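Orport Works News
Print this page | E-mail this page

Two arms on the rebuild bench: what changes in October
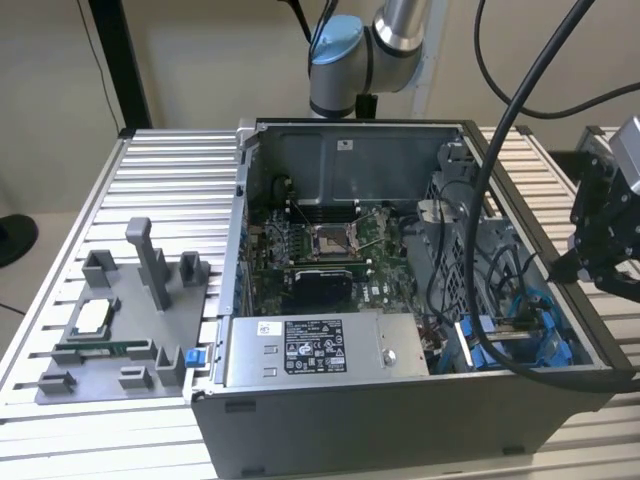
An open desktop tower on the slotted table at Omumley, with a processor and a circuit board module in the parts tray.

25 Sep 2023

The robot cell in the rebuild room at our Omumley site moves from trial to regular work in October. It will take on part of the desktop line, where used office computers are opened, checked, fitted with replacement parts and sent back out. The laptop line, the printer line and the test room are not affected.

The trial began with a single customer order of 443 desktop towers, all from the same maker and close to the same model. Orders like that are the best fit for the cell. When every case is alike, the arms can be taught the positions once and left to repeat them. The mixed pallets that come in from small offices will stay on the hand benches.

What the cell does

A technician opens the tower, removes the side panel and lays the case on its side on the aluminum table. The tray to the left of the case holds the parts going in. It is a flat gray plate with raised holders, printed in our own shop, and each holder is shaped for one kind of part. The processor sits in a recess and the circuit board module goes in a slot below it, so the gripper always finds each part in the same spot and facing the same way.

The socket lever is opened by hand before the cycle starts. The arms then place the parts. Closing the lever, dressing the cables and the final look inside the case remain with the technician, as do all towers that the cell rejects.

Janelle Dumlao, who leads the rebuild room, said the job has moved from the fingers to the eyes. "I used to set processors all morning and by lunch my neck would be sore," she said. "Now I get the case ready, I watch, and I check. You still have to know what a bent pin looks like. The arm doesn't know that."

She said the hardest part of the trial was cables. Drive cables and power leads sit a little differently in each tower, even in the same model, and a loose one can end up in the way of the gripper. The crew now clears the area over the socket and the memory slots before every cycle. Towers with damaged or very short cables go straight to a hand bench.

Jobs and pay

No positions are being cut. The rebuild room has 15 people and will have 15 people after the change. Two technicians per shift will be assigned to the cell, and the rest will work at the hand benches as they do now.

Cell duty will rotate. Several people asked for this during the trial, some because they wanted to learn the equipment and some because they did not want to be on it all week. Nine technicians have finished the operator training so far. Anyone else in the rebuild room can sign up with Janelle. Training is on paid time and takes two shifts.

Operators will get the same hourly premium as the test room. The premium applies to hours at the cell and is not a change in base rate. Technicians who complete the second level of training, which covers teaching new positions and swapping trays, will move up one grade.

The piece count is changing too. Up to now each technician's finished towers were recorded by name. Once the cell is running, the desktop line will be counted as a group and the individual sheets will be dropped. Supervisors will still record rejects by cause, so that problems with a tray or a batch of parts can be found.

Results so far

The trial covered 1306 towers, counting the first order. Output per shift was slightly below the hand benches in the early weeks and slightly above them by the end. Rejects for badly seated processors went down. Rejects for scratched cases went up, mostly from sliding the towers on the rails of the table, and the crew is trying soft pads under the case to see if that helps.

Zbigniew Kozłowski, our maintenance lead, looks after the cell. He said most of the stops were short and came from parts that were not fully down in the tray. "If the processor is sitting a little high, the arm picks it up a little crooked," he said. "So press it down, check it, then start. That solves most of my calls."

Zbigniew has also asked for a second tray for each model, so that one can be loaded while the other is in use. The tray for the Dultgate order is being printed now.

Rules at the cell

Stay behind the floor line while the arms are moving. Do not reach in to catch a part that is slipping. Press stop and let it fall.

Remove rings, watches and lanyards before loading. Wrist straps are required at the table, the same as at every other bench.

Only trained operators may restart the cell after a stop. If no operator is in the room, leave it off and call maintenance.

Noise was raised at the last shift meeting. The cell itself is quiet, but the compressor behind it is not, and it will be moved to the back hall before the October start.

Questions about the schedule should go to Janelle Dumlao. Questions about grades and pay should go to the personnel desk in the Jabłońska building, second floor, where the full rate sheet is posted.

Print this page | E-mail this page

Contact the newsletter desk | Copyright 2023 Orport Works News | Back to top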